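Heltwood Furniture Forum > Repair and Finishing > Metalwork and Coatings

White coating gone chalky: wax it, recoat it or leave it alone?

gmanolakis
7/1/20
I look after the folding seating for a small hall. The older stock is white and the surface has lost its gloss. I would like to settle on one treatment for the whole lot before the spring bookings start. The coating is sound on most pieces, with no flaking that I can find. Rubbing with a dark cloth leaves a pale mark on the cloth.

I have read three threads on this board and they disagree. One says car wax, one says strip and recoat, one says chalking protects the layer below and should be left. The feature I am most concerned with is any place where dirt can sit in a groove, as cleaning there is slow.
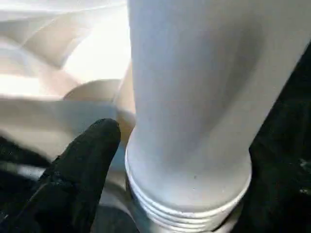
Lower end of the tube, with the four raised rings.

Storage is a brick outbuilding, unheated. Any advice welcome.
Grigoris Manolakis

tubebender_7
Two questions first. Is it powder coat or a wet paint? And was it ever used outdoors? Chalking is the binder breaking down under ultraviolet light, which leaves pigment free at the surface. Furniture kept indoors should not do it to any extent. If yours has never been outside I would suspect residue from a cleaning product.

gmanolakis
Powder coat according to the old Kernier paperwork, 200 pieces bought in one order. They were outside every summer for 12 years.

tubebender_7
Then it is chalking. Wash with a mild detergent, rinse, dry, then a non-abrasive polish by hand. Finish with a plain wax. Expect to repeat it every year.

msfaki
I disagree with the wax. It looks right for a month and then holds dust, and if anyone wants to recoat later the wax has to come off completely or the new coat will fisheye. We had a batch rejected by the coaters, Mitsotakis-Vlachou, for exactly this. They charged us for a second degrease.

My order of work would be:
Wash and rinse.
Tape test on each upright.
Recoat only what fails the tape test.
Leave the rest unwaxed.

On the tape test, pick a straight length away from the joints. Press the tape down hard, leave it for a minute and pull it back sharply on itself. A little white powder on the tape is acceptable. Flakes are a failure.
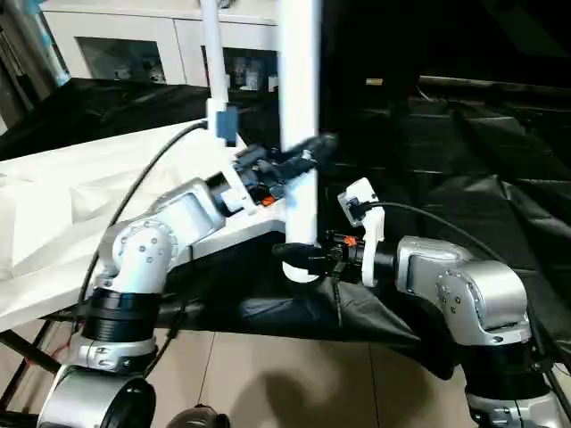
White upright, the sort of straight length to test.

Marina Sfakianakis

tubebender_7
A tape test without cross-cutting tells you very little. The coating can be lifting underneath and still pass.

msfaki
Cross-cutting puts a hole in a coating that may be perfectly good. On seating that goes back into a damp store I would not do it to more than one sample piece.

tubebender_7
One sample piece is what I would suggest as well — choose the worst one.

oldprimer
Has anybody looked at the storage? An unheated brick outbuilding in December will have condensation on bare metal most mornings. Rust starts at the hinge rivets, where folding wears the coating through, and then creeps under the edge. Chalking is cosmetic by comparison. I would spend the money on ventilation and racking.

Fold and unfold each one and listen for grit. Lay it on its side on something soft while you work at the pivots, as a standing frame will close on your fingers.
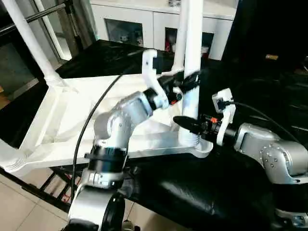 Clean the pivot with a dry brush first, then one drop of light oil, and wipe off the excess. Do not use grease, it collects grit. Any bare spot gets degreased and touched in with a zinc primer and then a white enamel. I use Tratanus enamel, which is close to most standard whites but a shade warmer than the old Kernier white.

gmanolakis
Thank you. The outbuilding has one air brick and it is half blocked, so the point about condensation is fair. I had a quote of 328 for stripping and recoating a first batch, before transport.

msfaki
That is reasonable if it includes blasting. Ask how they mask the pivots. If they coat over them the frames will bind, and you will be chipping it out by hand.

tubebender_7
Also ask for the film thickness in writing. I still think wax is fine for anything you do not intend to recoat.

msfaki
Noted, and I still would not.

gmanolakis
I will unblock the air brick, cut and tape the worst piece, and wash a few of the others without waxing. Will post the tape result when I have it.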